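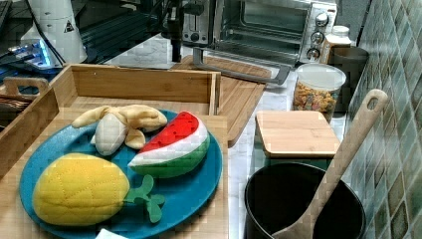
Bamboo board gone rough and dry, can it be saved?
Posted by Chanida Saengthong, 25 October 2019

I have a bamboo cutting board that was smooth when I bought it in February. Now the top feels fuzzy after washing and there is a gray patch near one corner. I wash it by hand with dish soap and leave it flat on the counter to dry. I rubbed olive oil on it once and it got sticky. Do I sand it, or is it time for a new one?

Pirmin Wieser
Sand it. Start with 200 grit, go with the grain, then finish with 400. Wipe off the dust and let it dry overnight before you oil it. Use food grade mineral oil. Olive oil goes rancid and stays tacky. Stand the board on its edge after washing so both sides get air.

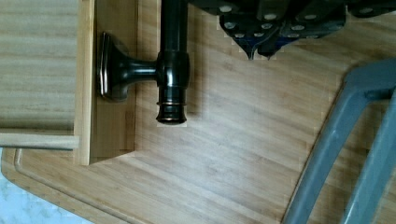 How often should a bamboo board be oiled?

Once a month is enough for a board that gets used every day. Put on a thin coat, leave it for a few hours and wipe off what hasn't soaked in. If water stops beading on it, oil it sooner.

Dirceu Figueiredo
I just buy a new one when they get like that. Mine was 17 dollars.

Ingeborg Marti
Pirmin covered it. For the gray patch try lemon and coarse salt first, rinse, and let it dry. If it's soft when you press a fingernail in, throw the board out. And keep it out of the dishwasher.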